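Open day at the Prandetti paper mill and bindery
2023-06-15

Gisela Lucero and I drove out for the Prandetti open day, which the company has been running every other year. It makes notebooks, ledgers and sketch pads on one site, from pulp to finished book. Tickets were free but you had to book a slot, and ours was the first one of the morning. Parking is in the lower lot by the river. The sign for it is small and easy to miss coming from the north.

We signed in at the gatehouse, got earplugs and a paper map, and joined a group led by Junaid Rizvi, who works in the sheet room. He has been there long enough to remember the old drying loft, and he answered questions without hurrying anyone along.

The tour starts at the pulp end. Prandetti buys cotton linters in bales and mixes them with wood pulp for the cheaper grades. The bales are broken up in a beater, a long oval tub with a heavy roll at one side that pulls the fiber around and around. Junaid said the length of time in the beater decides most of what the paper will be like. A short beat gives a soft, thirsty sheet. A long one gives something hard that rattles when you shake it. He passed around samples of both and you could hear the difference.

From there you go up a metal stair to look down on the paper machine. It was running a cream ledger stock that morning. At the wet end the pulp looks like thin milk pouring onto a moving wire screen, and by the far end of the hall it is a sheet being wound on a reel. The hall is hot and smells like a laundry. Earplugs are required and you do want them. Talking was not possible, so Junaid had told us what to look for before we went in.

The sheet room was cooler and a lot quieter. Reels are cut down, stacked and left to rest before anything is printed on them. Ruling is still done partly with a pen ruling machine, where the sheets pass on a cloth blanket under a row of brass pens fed from a strip of wet flannel. It does the account book orders and a few special jobs. The lines it makes are very slightly raised if you run a fingernail across them. The offset press in the next bay does the ordinary ruled stock much faster.

We had a break after that in the canteen. Coffee and a roll were 10 dollars, which I thought was steep, though the roll was good.
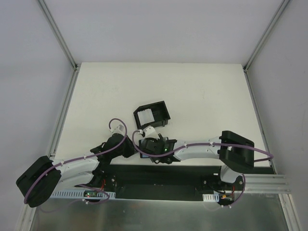

Work area with two robot arms and a black bin.

The bindery was the part I had come for. It takes up the whole upper floor of the old building, with tall windows on the river side. The basic notebooks are glued, but the better ones are sewn, and there is a row of sewing machines that open each folded section over a saddle and stitch it to the one before. A woman at the second machine slowed hers down so we could follow the thread. After sewing, the spines are glued and lined with cloth, the three open sides are trimmed, and the block goes on to be cased in.

At the end of the floor is a hand bench for repairs and one-off orders. A 70-year-old parish register was there for a new spine, and next to it were the tools: bone folders, a glue pot, brushes, a pile of binder's board offcuts. Visitors could fold and sew a small pamphlet with a three-hole stitch. Mine came out crooked. Gisela's was fine and she has already filled half of it with shopping lists.

The shop is on the way out. Seconds are sold by the box, mostly pads with a scuffed cover or a corner out of square, and those were 30 percent off. I bought two sketch pads and a pack of blotting paper. They take cards.

A few practical notes. The full tour has a lot of stairs, and the beater room floor is wet, so wear shoes with some grip. There is a shorter ground-floor route if you ask at the gatehouse. Children are allowed in the bindery but have to stay off the machine hall stair. The beater room and machine hall come first and you can't go back to them afterward, so take your time there. The shop stays open after the last tour, and the lower lot is locked an hour after that.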